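Nuvau Handling Research: call for demonstration operators (bin picking)

Nuvau is recruiting three operators to record grasping examples for a learning system. The posts are part-time, paid by the hour, and based at the Casis building. Applications close on 7 November 2023. The work runs until the end of April, with no extension planned.

## Background

The Lidetti project trains a controller to move mixed household items from one bin to another with a multi-fingered hand. The controller learns from recorded examples. Each example contains the arm path, the finger positions, the camera stream and a label given by the operator at the end of the attempt.

The existing set was recorded by two members of staff and reflects their habits. Both tend to approach from directly overhead and close all the fingers at once. The controller has copied this and performs poorly on items that lie against a wall or roll when touched. We need examples from people who will choose different approaches, and we need failed attempts recorded as carefully as good ones.

The target for this round is 2000 accepted examples over 76 item types. A rejected example is one with a missing label, a broken stream or an item placed outside the bin before the start signal. Rejected examples are paid at the same rate as accepted ones.

## The work

An operator session lasts three hours, including breaks. Within a session the operator will:

- draw an item list from the session sheet and place the items in the near bin
- check that the clamps on both sides are tight and that the bins have not moved from their marks
- guide the hand to each item by means of the tracked glove and foot switch
- lift, carry and release the item into the far bin, or stop the attempt if the grasp is lost
- enter a label: success, slip, collision, wrong item or abandoned
- note anything unusual in the free text field

Items are placed by hand and should not be arranged to make grasping easier. Long items may end up along a wall. Small soft items may end up close to a harder one. If the sheet says "as fallen", the items stay where they come to rest.

The bins are recorded as they are. Operators do not clean or repaint the inner surfaces during a round, as a change in the background has spoiled comparisons in the past. Loose debris is removed only between rounds. 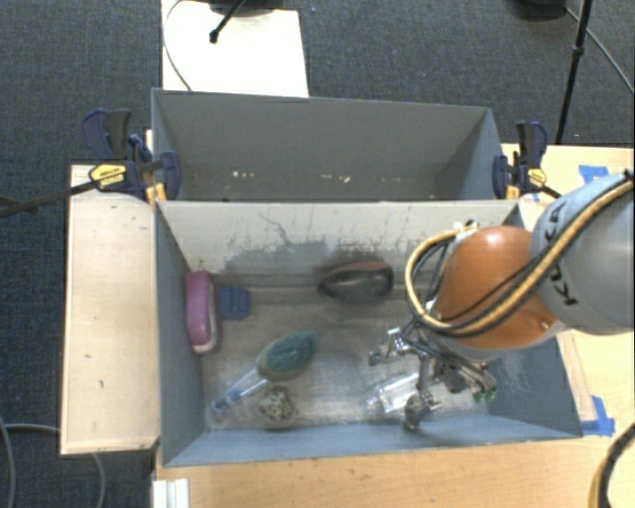 *Grasp attempt on a transparent bottle-like container lying on its side. Six items in the near bin, with the scrubbing brush at centre-left.*

Transparent items are the weakest part of the current set. Depth readings on clear plastic are poor, and bright reflections shift as the hand comes down. Operators will be asked to spend a larger share of their time on these items and to try grasps from the side as well as from above. Handled items come second. A brush can be taken by the head, by the handle or at the neck, and we want all three in the data.

Speed is not measured. A slow, clean recording is of more use to us than a quick one with pauses cut out, and operators should not restart an attempt because it looks clumsy.

## What we ask of applicants

Required:

- good near vision, with or without glasses
- use of at least one hand with full finger movement (the glove is available for left or right)
- ability to sit or stand at a workstation for up to 50 minutes before a break
- ability to follow a written procedure and to keep labels consistent
- spoken and written English sufficient for short technical notes

Useful but not required:

- experience with remote handling, laboratory work, instrument repair, sewing or any other fine manual work
- experience of labelling data
- basic use of a Linux desktop

No programming is involved. We would like at least one of the three operators to have no background in robotics. Applicants who took part in the earlier Sakamoto trial may apply, but should say so in their letter, since their recordings must be kept in a separate group.

## Training and safety

New operators complete two training sessions, paid at the full rate. The first covers the emergency stop, the limits of the working area and the start and end signals. The second covers the glove, the foot switch and the label set. Examples recorded in training are not used.

The arm runs at reduced speed whenever an operator is at the station. Hands must be out of both bins before the foot switch is pressed. Long hair is tied back, and lanyards, scarves and loose sleeves are not permitted near the hoses and cables. Souad El Fassi is responsible for safety at the station and may end a session at any point.

## Data and consent

Recordings include the workspace cameras, the glove signals and the label log. The cameras are aimed at the bins, but forearms and hands may be recorded while items are being placed. Audio is not recorded. Operators are listed in the data by number only.

The set may be released to other research groups after the project ends. Operators sign a consent form before the first training session. Consent may be withdrawn up to the date of release, after which copies held by others cannot be recalled.

## Terms

- Hours: two or three sessions a week, agreed a fortnight ahead
- Place: Casis building, ground floor, step-free access
- Pay: hourly, at the technician grade, with travel refunded on production of receipts
- Reports to: Ottavio Gatti, data collection lead

Remote working is not possible for this post.

## How to apply

Send a letter of no more than one page and a short CV to Carmela Grasso at the Nuvau project office. State which hand you would use, the hours you are free and any adjustments you would need at the workstation. References are taken up only after an offer.

Selected applicants will be invited to a practical trial of 40 minutes, run by Ezequiel Herrero. It consists of ten pick attempts with the glove after a short introduction, followed by a labelling exercise on recorded attempts. The pick attempts are not scored on success. The labelling exercise is scored on agreement with a reference set.

Technical questions about the hand or the recording format may be sent to Morena Sala before the closing date.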